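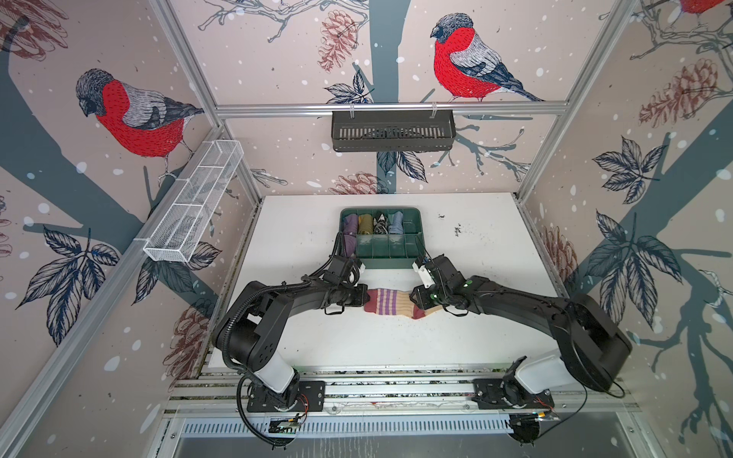

Rirkport Sock Drawer Notes

Welcome, and thank you for stopping by. Rirkport is a small collection of notes and tables on one of the humblest jobs in the house, which is getting clean socks out of a heap and into a drawer in such a way that you can find them again on Saturday morning with one eye open. I started it in November for my own use, and it has grown a good deal since then - much more than a drawer of socks probably deserves!

What is in the collection

The main table, socks.csv, has 2000 rows. Each row is one sock being put away one time, so the same sock turns up again and again (there are only 100 different socks in the whole set, and some of them are great favorites). A second table, trays.csv, lists the trays and dividers with their inside measurements. The folder called notes holds my longer ramblings on folding, which you are welcome to skip.

Columns in socks.csv

sock_id: a short name, usually the color, such as olive_2 or stripe_purple_1
body_color: the main color, in plain words
toe_color and heel_color: filled in only where they differ from the body
pattern: plain, striped, patterned or other
method: rolled, folded in thirds, or balled
slot: row and position in the tray, counting from the left
stood_up: yes or no, whether the sock was still upright when the drawer was next opened
remarks: anything at all

A word about color names. I went back and forth on these for a long time. A pale beige-pink sock with a maroon toe and purple stripes could be filed under any of its colors, and in the first version of the table it more or less was. The rule now is that the body color always wins, and the toe, heel and stripes go in their own places. Dusty blue and light blue have been merged. Olive and mustard have not, and I would ask you to please leave them apart.

How the rolling is done

Hold the sock by both ends and pull it out straight before you do anything else. Lay it flat, smooth it from the middle outward, and roll from the toe toward the cuff, snug but without tugging. Then stand it on end in its compartment. I like to fill the back row of a divided tray first, left to right, and leave the front row until the back one is full, as it keeps my hand from knocking over what is already in there. Thick winter socks may want a wider slot, and there is no shame in giving them one.

Balling (where the cuff is turned over the whole bundle) is in the table for comparison. It is quick and it is what I grew up with, but it does stretch the cuffs, and I have slowly been talked out of it.

Things to know before you use it

The remarks column is uneven. Some days I wrote a paragraph and some days I wrote "fine." In 30 rows the slot is blank where I forgot to fill it in, and I have left those as they are so that you can decide what to do with them. Baby socks are missing entirely, and so are tights. Wool and cotton are not separated yet, though I would dearly like to do that for version 5.

Credits

Chelsea Crabtree went over every color name with me and settled the olive question for good. Corrections are very welcome, especially from anyone with a front row that stays tidy. Please send the sock_id along with your note, and if your own socks need a color that isn't on the list, go ahead and suggest one.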